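Visit to the Storen workshop, Plurnthorpe

Our evening group went out to Storen in December. The trip had been put off once, and we had a smaller turnout than planned, but the people who came got a longer look at things. Storen shares a building with Zapata, a packaging firm, and visitors use the Zapata entrance. Parking is on the street.

Osvaldo Teixeira met us at the door and took us through. He looks after the arm cells, and he had agreed to spend the visit on just one of them, Cell 2. Most of us have been on tours where you walk past twenty machines and learn nothing about any of them, so this suited us well.

Cell 2 is a single arm at a white table, used for pick and place with vegetables and a basket. The job is simple to state. The arm picks up a vegetable, carries it to the basket and lets go. The people who wrote the control program work upstairs and we did not meet them. Osvaldo's part is keeping the cell in a state where their work means something from one day to the next.

He started with the table. If it shifts, every saved position is off, and the arm will close its fingers beside the thing it wants. The table position is checked before the first run of the day and again after lunch. The board and the basket go back to their usual spots before each run. The scuffs on the table top are left alone.

Next came the cables. They hang in long loose curves from the arm and run down past the table edge to the floor. I would have guessed that somebody meant to tidy them, but the slack is wanted. An earlier setup had them tied close to the arm, and a connector near the wrist failed after 700 hours of running. A strap around the arm is fine as long as it stays off the joints.

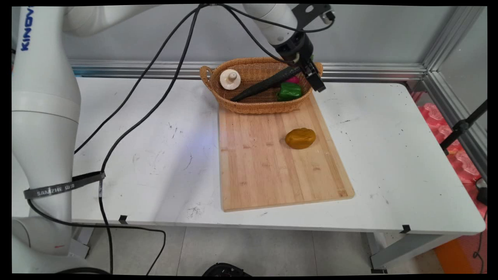
Nelly Bedoya asked whether all that slack did not bring its own trouble, as the cables on her old line used to catch on the corners of things. Osvaldo agreed that it could. The arm is taken through its full reach at slow speed whenever a cable has been moved, with one person watching the cables and another at the stop button. If a loop comes near the basket handle, they change the loop and do it again.

The daily check is one page on a clipboard. I copied down most of it:

Look over the cables from wrist to floor.
Wipe the gripper fingers with a dry cloth.
Open and close the gripper with nothing in it.
Check the finger screws by hand, then with the driver.
Send the arm to its home position and compare with the mark.
Clean the camera window.
Write down the run count.

The run count stood at 2052 when we were there. It goes back to zero when the fingers are changed, so it tells you how long the present set has lasted. Osvaldo changes them when the grip starts to slip, and keeps a spare pair made up in a drawer so that the swap can be done over a coffee break.

The screws took up a good part of the talk. They work loose a little at a time. A loose finger still closes, and on a pepper you may not notice anything wrong. A potato is harder and has lumps, so the fingers meet it at odd points and any play shows up as a twist. For that reason he likes to use a potato for the first test after a repair.

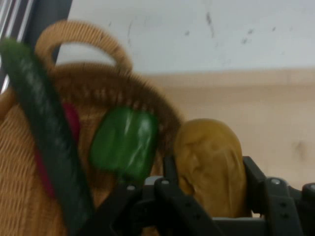 Why not just use thread lock and be done with it, somebody at the back wanted to know. They do use it, the mild kind, on the screws that hold the finger brackets. The screws that get undone for cleaning are left without. Osvaldo had tried a stronger grade from Bromby once and had to drill a screw out, which cost him a bracket and most of an afternoon.

We finished with the spares shelf and the logbook. The logbook is paper. Each fault gets a line with what was seen, what was changed and the run count. The last 80 entries were mostly screws and cables, with a few camera cleanings mixed in.

The tour ended at half past eight. Storen will take another group in spring if there is interest. Flat shoes, please, and leave bags in the front room.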